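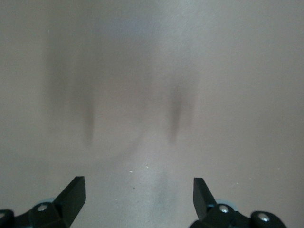 Our hall committee has to settle the iftar rota and the side room before the last stretch of Ramadan, and I'd like to hear how other small mosques handle it. We rent the ground floor of the old Odosero building in Drillholm and feed people on weekends only. Last year one family cooked for everyone and it wore them out, so now we split it among 4 households each night. The trouble is space. The women's side room is too tight for eating and praying both, and the landlord will let us redo it if we pick a color and stick with it. I'm leaning toward the pale gray-beige in the photo, matte, no shine, the kind where a shadow just fades out softly. My main question is still the food, though. Do you assign dishes or let people bring what they like?
- drillholm_amirul, April 5, 2023

We assign. We tried open sign-up for two years and ended up with rice on top of rice. Now one person makes a list and each household gets a main, a side, fruit or drinks. People grumbled the first week and then got used to it.
- omis_road

Assigning dishes would go over badly with us. People give what they can afford, and some can only afford dates and water. If you hand a family "main dish for 33" you are handing them a bill. Let them bring what they like and have the masjid fund cover the gaps.
- hk_sisters

Nobody said you can't swap. Anyone who can't do a main tells the organizer privately and gets drinks. It has worked fine.
- omis_road

Telling the organizer privately is the part people won't do.
- hk_sisters

I'm with hk_sisters on this. We put a box by the shoe racks and order the mains from a caterer with whatever comes in. Sides and sweets are open. It costs more but the same five women aren't stuck in the kitchen during Maghrib. On the side room, ask the women who use it before you paint anything. We redid ours in September and the first complaint was that there were no hooks for coats.
- Ismail

Go darker than that on the lower half if kids are in there. Anything that light shows every handprint, and matte is hard to wipe. The color itself is nice, very calm.
- tasbih99

Thanks all. I did ask my wife and two of the aunties about the room, but that isn't the same as asking everyone, so I'll put a sheet up. The hooks are a good point. We have 6 for the whole place and they're all on the men's side. For the food, we might try the box for mains and keep the households for everything else. Is 15 minutes enough between breaking the fast and the prayer, or do you serve the meal after?
- drillholm_amirul

Dates and water, pray, then eat. If you put the full meal out first you'll never get the rows straight.
- omis_road

Same here, except we let the small children eat first in the side room with a couple of parents.
- Ismail

We do soup before and the meal after. The older people need something warm. Fifteen is plenty for soup.
- hk_sisters

Soup might be the answer for us too. I'll bring it up after Taraweeh tonight. If anyone has a sign-up sheet I could copy, please send it to me - Amirul Setiawan, the name is on my profile.
- drillholm_amirul

Sent you ours. Ignore the column about parking, that was for our old place.
- omis_road

We use cookies to keep you logged in and to remember your settings. Accept | Manage

Recent threads
Quran class for adult beginners, which book?
Shoe racks for a narrow hallway
Eid prayer in the park, who do you ask for the permit?
Carpet cleaning before the last ten nights

Contact the moderators | Copyright 2023 | Back to top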